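Workshop > Surfaces and Desks > Clearing and Cleaning a Matt Desktop

A matt desktop marks more readily than a gloss one, and polish leaves shiny patches that will not buff out. Clear the top before wiping. Shut the laptop down, close the lid and unplug it. Lift the mouse pad as well; grit collects along its edges.
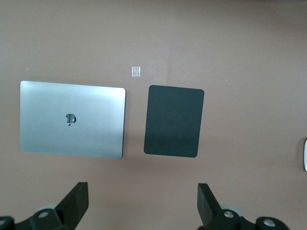
Matik Brouwer
Surfaces Editor

Metal lids: wipe with a barely damp microfibre cloth, then a dry one. Polished logos show smears sooner than the lid around them and should be done last, with a clean corner of the cloth.

Desktop: use a cloth of 300 gsm or more, wrung out hard, with one drop of washing-up liquid to 600 ml of warm water. Work in straight passes from the back edge to the front. Do not use melamine sponges. They burnish the finish.

Small items go back last. Soft toys kept on a desk hold dust in the seams and around any fins or feet. Use a soft brush attachment on low suction, and spot clean pale fabric only.

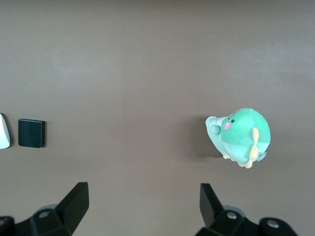
Staramcombe Household Sheets, No. 313

Leave the top bare until fully dry. Check for streaks with a lamp held low to one side. If a streak remains, repeat with plain water.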